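Thread, because my sister keeps asking what I do all day and it doesn't fit in a text. I've been with a small aid group in Zullside since May, helping people who left when the ceasefire fell apart.
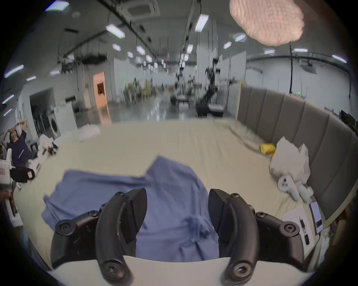 We planned for 50 families and we have 400 — most came down the Flokis road on foot, with whatever they could carry and their grandmothers too, bless them.

The crossing opens at 14 checkpoints on paper. On Thursday we could use two, and I was so happy about those two I nearly cried on a border guard!

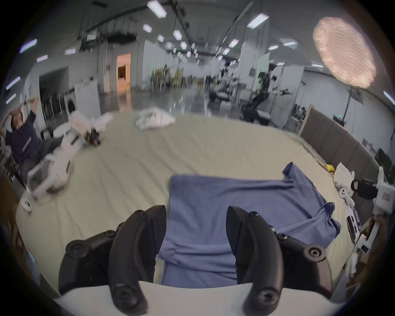
Blue cloth, big bed.

Murray Tremblay, who runs our convoys, has been on the phone with both sides for 16 hours trying to get the Gundix bridge cleared for trucks.

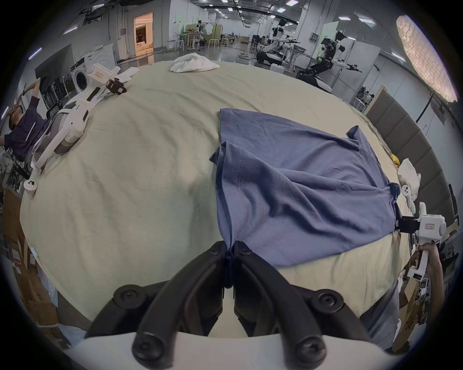
Photo: Kandasamy

What people ask me for most is news. Is the town still standing, is the school open, did the shelling reach the river. I tell them what I know and it's never enough.
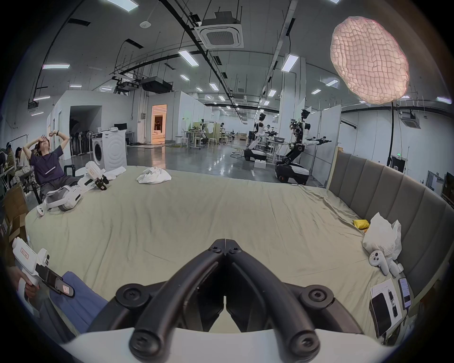 The talks start up again tomorrow and I really don't know what to hope for. Everybody is worn out from waiting. Head back, both hands pressed to the forehead, like the person in the navy T-shirt — I've sat that way most evenings this week. More when the trucks move. Love to you all.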